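Safe habits for a two-arm cell on a shared bench?

Soo-ah So
Hi all! We just got a two-arm setup running at our shop, moving small black curved parts between trays, and my boss wants written rules before anyone else touches it. I've got the Gisik guide but it's 3 pages of legal stuff and nothing about the bench itself. What do you make people do every day?

Fourie
read the arm manual. and do a risk assessment, the hand guiding bit is where people get sloppy

Bovano
Ooh, I love this kind of thing! We've run a pair like that since September and our sheet is taped to the wall. Steal whatever you like:

Before power: walk the table, tug the cables lightly, look for anything that could snag when a wrist turns.

Stop button: whoever is running it says out loud where the button is. Feels silly, works great - new folks remember it.

Trays: one color per side, and keep it that way all shift. Ours stay on a paper mat, and if the mat creases badly we swap it (we got burned by a tray that crept over on us).

Hands: nobody reaches into a tray while either arm is live, even if the one nearest you is just hanging there open. Wait 5 seconds after the stop before you go in. 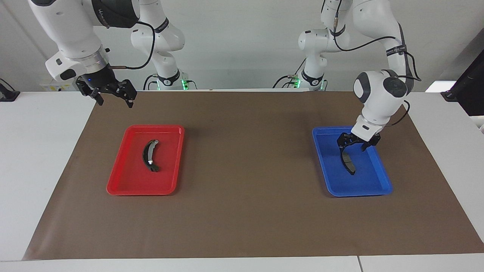

End of shift: grippers empty, arms parked, power off, initials in the log. Our first 3 weeks of logs were a mess, so go easy on people.

Soo-ah So
Thank you!! Stealing the stop button one for sure.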